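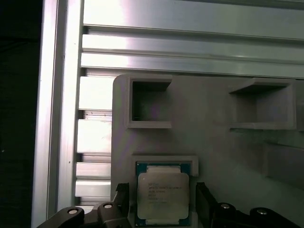 Visitación Cordero says the best legal question she was asked all winter came from a man who had brought his tenancy agreement in a bread bag. He wanted to know whether he was allowed to read it before signing the new one. She laughs telling it, then stops laughing. "He'd signed the last one on the bonnet of a car. Of course he was allowed to. No one had ever given him the time."

Cordero runs the Ballo evening clinic, where law students from Haugland sit down with people who can't pay for a solicitor and help them work out where they stand. Housing takes up most of it, then wages, then the odd quarrel over a fence. The doors open at half past five and the last appointment starts at eight, though she admits the last one tends to run on.

I went along in March and came away wanting to retrain. The place hums! Students work in twos, one asking and one writing, and a qualified solicitor goes from table to table checking every piece of advice before it's given. "They hate that for the first fortnight," Cordero says. "Then they get something wrong, it gets caught, and they're very glad of it."

Over the last academic year the clinic saw 336 people, with 30 students on the rota. She knows the first figure by heart because she had to put it in a funding bid, and she is still cross about how small the box was.

Leif Ljungberg was one of those students and now supervises on alternate weeks. He remembers his first client well, a woman whose employer had held back two months' pay. "I'd done very nicely in contract law," he says. "I could have told her all about consideration. What she needed was a letter, in plain words, with a date in it. It took me three goes and Visitación crossed out most of the second one."

She has kept up the crossing out. "Henceforth" goes, "pursuant to" goes, and anything over a page comes back. Ljungberg has carried the habit into his day job at Dralus, where he says colleagues now bring him their own letters to be cut down – some of them quite senior.

The next step is Brasska, a second clinic further up the valley, where the nearest solicitor's office is a long bus ride off. Cordero wants it open by the autumn term. She has a room, a kettle and two supervisors, and is after a third. The students will travel up together and share the driving, which Ljungberg is already worried about.

I asked whether the students get academic credit. They do, a little, and she would like it to be more. "They write a reflective essay at the end. Some are very good. One was four pages on how to listen to somebody who's shouting, and I give it to every new group."

And the man with the bread bag? He read his agreement at the corner table, all of it, and asked for a pen so he could mark the bits he didn't like. "There were quite a few," Cordero says. "He was right about most of them."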